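5 min read

I'd been trying to get an hour with the manipulation lead at Novbridge since the spring, and when we finally sat down she had a cold, a huge mug of tea and exactly no interest in talking about the future of robots. "Ask me about cups," she said. So I did.

Her group spends its days in simulation, teaching a robot hand to pick things up on a virtual table. The project is called Nelier, and the result that got my attention (and a fair bit of arguing at a workshop last September) is about failure. Most groups train on grasps that succeed. Hers went back and kept the ones that nearly did.

"We used to throw those away," she told me. "The hand closes, the thing slides half an inch, the episode gets a zero and it's gone. And I kept thinking, there's so much in that half inch!"

What they do now is rewind. When a simulated grasp slips, the software steps back to just before the slip, nudges the fingers a little and tries again from there, 24 times over. Some of those retries hold and some don't, and the policy learns from the difference between them. She calls these little bundles "forks," and I got the feeling the name started as a placeholder and stuck.

I asked why cups, of all things. She laughed — it became a cough — and said an upright cup is too easy to teach you much. Tip it over and it can roll, it tapers, and the fingers have to come at it from odd angles.
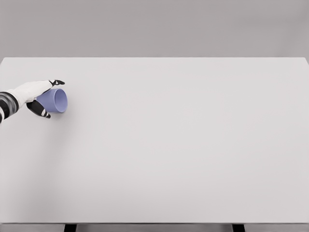 "A person doesn't think about it," she said. "You put a finger over and a finger under and off you go. For us that was months of work, and a lot of it was the finger underneath." The early policies loved to come straight down from above and squeeze, and on a tapered shape that tends to send it shooting out like a bar of soap. With the forks added, the hand started getting a finger low before it closed. She hadn't written a reward for that, and she's still pleased about it.

The numbers are nice too. On tipped objects, the old policy dropped 14 in every hundred and the new one drops 6. I said that sounded great, and she pulled a face.

"It's great in simulation. Please write that down." (I've written it down.) Simulated contact is cleaner than the real kind, she said, and a policy can get very good at exploiting the way one physics engine handles friction. Her team ran the whole thing again in a second simulator, Vukix, and part of the gain went away. It was still ahead of the old policy, by less, and they put both results in the paper. One reviewer wanted the second table moved to the appendix. She refused.

We talked for a while about how bare the setup is. I'd expected clutter, I suppose, something more like a kitchen. She said they tried clutter first and couldn't tell what was going wrong: was it the grasp, or had the wrist bumped into a bowl? So they stripped it back. Clutter comes next, one neighbor at a time, and she thinks the forks will get a lot more expensive once there are other objects to knock over.

How expensive is it already? A full training run takes roughly 8 days on the cluster they share with the group behind Rizzi, the walking project down the hall, and there's some friendly sniping over the queue. She'd like to cut the retries way down and suspects most of them are wasted. "Maybe the first few tell you everything. We haven't checked. It's on the board."

I asked when it would run on a physical hand. She looked at her tea for a bit and said she'd rather get the friction question settled first, then went off to find out whether her overnight job had finished.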